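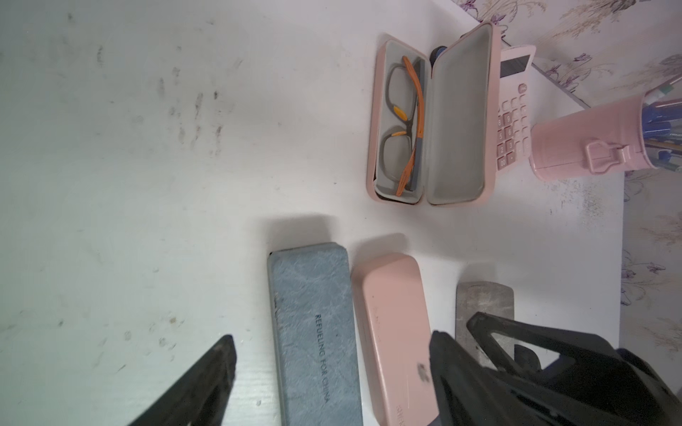
Finn says a desk should be wiped once a week whether it has sinned or not, and he said it twice, from the doorway, holding his coffee.

24 December 2021. Everyone else is wrapping things. I am sorting stationery on a white table that has been collecting smudges since March – the fingerprints are mine, I won't contest them. Glasses in the pink case, lid up, orange arms folded. Pink calculator beside it, pink pen holder lying down, as I would like to be. I don't remember deciding to be a pink person.

The long case with REFUELING FOR CHINA on it stays, though I have never been asked to refuel anything.

Did the Priltandale receipts on the calculator. Got 300, then 700. Went with 300 and put the kettle on.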